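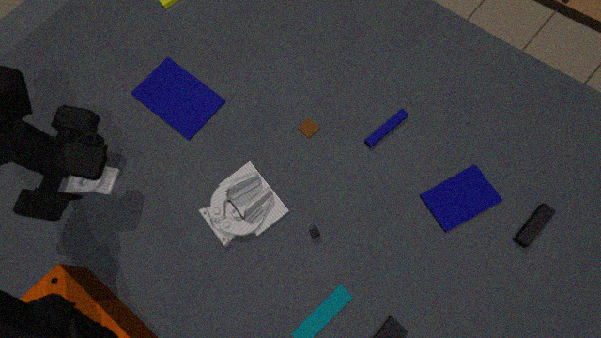

Flat panels, narrow bars and small blocks on a speckled surface. Rendering.

Sotelo to cut shelving part list, keep old fittings in stock

9/23/24

Shelving manufacturer Sotelo will reduce the number of separate parts in its Tedon line, the company said in a notice to dealers. The current catalog lists 3,408 part numbers, counting every panel, rail, bracket and fastener in each finish. Some 70 percent of them will be merged or dropped when the revised list takes effect.

Most of the reduction comes from hole spacing. Tedon side panels have been sold in 4 drilling patterns, two of which differ only in the position of the lowest row. The revised line uses a single pattern for all panel heights. Shelf depths and load ratings do not change, and existing shelves will fit the new side panels without an adapter.

Rails are affected less. The short and medium rails keep their present lengths, while the long rail will be supplied in two sections with a joining plate. Sotelo said the change lets it ship every rail in the same carton. Assembled length is the same as before, but the joint must sit over an upright, and dealers are asked to check plans for runs where it would not.

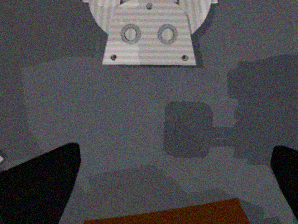
Older units

Parts for units already installed will be held at the company's Meddale warehouse for 5 years. Orders for them should use the old part number followed by the letter R. Orders sent without the letter will be filled with the nearest current part, which may be a problem for doors, where hinge positions have moved slightly.

Parvathi Mathew, who manages product data for Sotelo, said dealers should not mix old and new side panels within one bay. "The shelf pins will go in on both sides, but the bottom shelf will not be level," she said. Mixed panels in adjoining bays are acceptable.

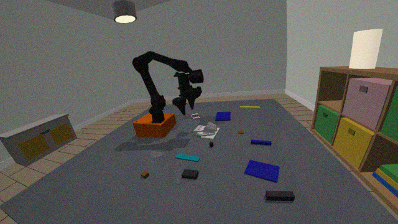 Fasteners are handled separately. The cam lock and dowel sizes are unchanged, so packs already on dealer shelves can still be sold with the new panels. The wall anchor supplied with tall units is being replaced by a longer one, and the older anchor should be used only with units bought before the change.

Stalow, which distributes the line in the region, said it will post a cross-reference table for dealers by the end of September. Prices for current parts will be reviewed after the table is released.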